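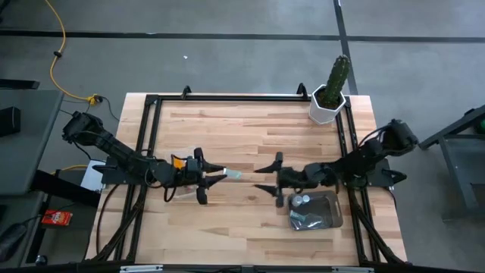 Print | E-mail

Gradell have put out a code of practice for two-armed bench robots. It's 43 pages. I've read it so you don't have to, and I'm not convinced.

Rule one: mark the floor round the cell. Fine. It never says who may cross the line, or when.

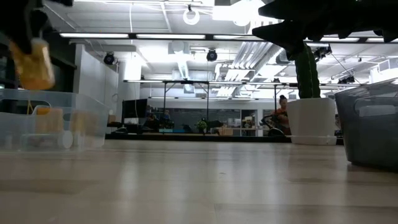 Section 5 covers people nearby, and it's the thinnest of the lot. It talks about "authorised staff" as if a robot always lives in a locked room. Plenty of benches share a big open floor, with people sitting in view behind the grippers and a cactus at the back of the table. Which of them is authorised? The cactus?

We use cookies to improve your visit. Accept | Settings

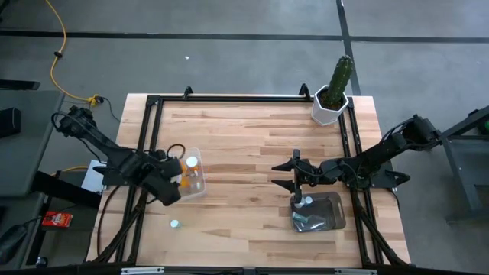 Page last changed: December, 16:40

Soudabeh Karimi asked what I'd want instead. Start with a rule on what's allowed on the table. Pill bottles in one bin, small capped bottles in another, and a written line on what happens to a stray left on the wood between them.

Gradell want 400 quid for the checklist. I'll write my own.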